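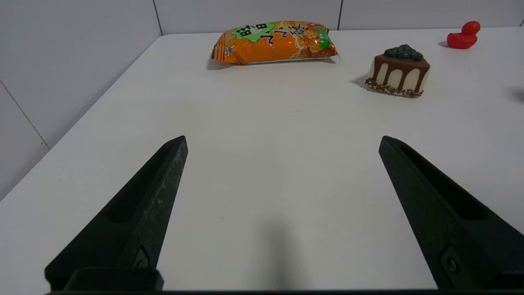

1/
Clearing out the white table in the back room this week. It's where everything lands when people come through the door, so I'm putting things down on it one at a time and deciding where each one goes. 

2/
First up, snacks. Rice crackers in the orange bag, still sealed. I bought these at Pondano, the grocery near the bus station, where they keep the crackers on the bottom shelf across from the tea. I went in for tea.

3/
I can't read the green label. The picture on the bag is puffed rice crackers and that was enough for me. If anyone here reads Chinese, tell me what the big black characters say.

4/
Sealed bags go in the tall cupboard from now on. Opened bags go in the tin with the tight lid. We had a problem last October with an opened bag of something sweet left behind the bread box, and I don't want to deal with ants again.

5/
The tall cupboard is a Rusholm, the narrow one with four shelves. It was listed as 100 cm wide and I measured 97. The missing bit matters because my storage boxes were bought to fit the number on the listing. Two of them now live under the bed.

6/
Shelf plan, top to bottom:
Baking things I use twice a year
Cans
Rice, noodles, dry beans
Crackers and anything the kids are allowed to get for themselves

7/
Someone asked why the crackers aren't higher up. They were. Then a chair got dragged over every afternoon and I decided the bottom shelf was fine.

8/
The table itself: plain white top, wipes down with dish soap and a damp cloth. I tried the Zareck spray on it last year and it left streaks I could see every time the light was on. Back to dish soap. Rinse the cloth, go over it a second time, dry it with a towel.

9/
White shows every crumb. Some people hate that. I like it for a table where food gets put down, and I wouldn't want it for a desk.

10/
Food is finished. Toys next. There are more of those than I thought, and most of them came from the car.

11/
The yellow duck vehicle is staying. It's the one toy that gets asked for by name, and it has its own place on the windowsill at night. Plastic, easy to wash, big yellow head. I wipe it with a cloth and go into the bumpy part of the base with an old toothbrush.

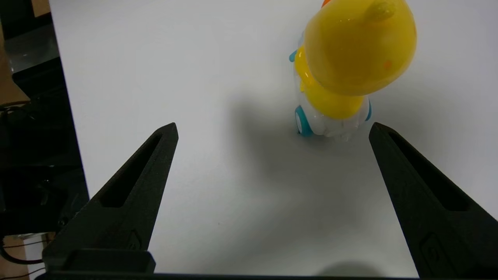 12/
Toy rules, same as the last time I did this:
Played with this month, it stays out
Played with this year, it goes in the box
Broken, it goes
Missing a piece, it gets until the end of the week for the piece to show up

13/
The box is a Vi, the gray one with the lift-off lid. I had the hinged kind before and small fingers got pinched in it. The lift-off lid ends up on the floor a lot, but that's a fair trade.

14/
Went through the box while I was at it. Took out a bag of blocks to pass on, a puzzle with no picture to go by, and a set of plastic cups that belong in the bath. The cups have been in the wrong room since winter.

15/
A reply asked about washing plastic toys in the dishwasher. I do it with solid ones, top rack, no heated dry. Anything with wheels or a seam gets done by hand. I lost a little truck that way – water got inside and it never came out.

16/
Also asked: do I label the boxes? On the short end, masking tape and a marker. I tried printed labels and they peeled off in a month. Tape peels too, but it takes ten seconds to put on a new piece.

17/
What's left for tomorrow is paper. School notices, the manual for a fan we gave away, takeout menus, a stack of coupons I already know are expired. I'm going to do it sitting down with coffee.

18/
If you're doing a table like this yourself, bring a trash bag and one empty box before you start. I didn't, and I walked to the kitchen and back all morning.

19/
Duck goes back to the windowsill tonight. Crackers are going in the cupboard, unless somebody opens them first.

Posted May 6, 2018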